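Skeletard: Second Album, Progress Report
Prepared for the Enham Music Fund
Sep 9, 2026

Recording is on schedule. The band finished basic tracks for six songs at Camargo, and drums and bass are complete on all of them. Guitars are done on four. Vocals have been started on two, including "Festuvov," the long track that will close side one.
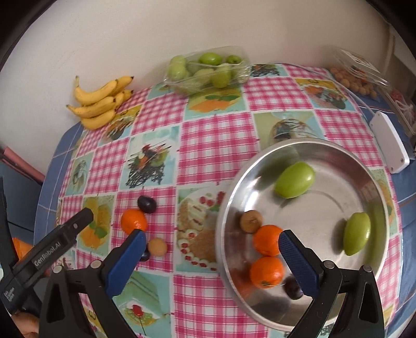
Bowl of fruit on the table.

Maëlle Thibodeau is singing lead and has rewritten the second verse of "Festuvov" so it sits lower in her range. The demo key was too high for her to hold over a full take. We moved the song down a step and recut the bass part, which used one extra studio day. That day came out of the contingency line.

Spending to date is within budget. We have $538 left for session players and expect to use it on a cello part. The mixing fee has not been touched. 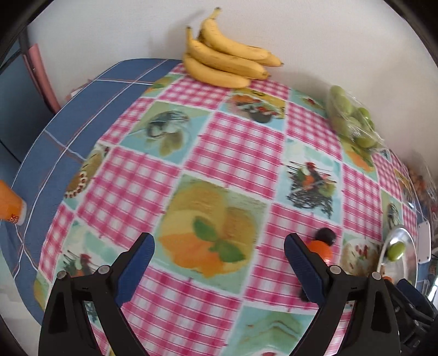

The organ overdubs are the one item behind plan. The studio's organ needed a new belt and was out of service for most of our last booking. We have a new slot for it and will use a piano guide track until then.

Next steps are the remaining guitars, lead vocals and backing vocals. Rough mixes will be sent to the fund once vocals are finished. The release is still planned for February, and we are not asking for any change to the grant terms.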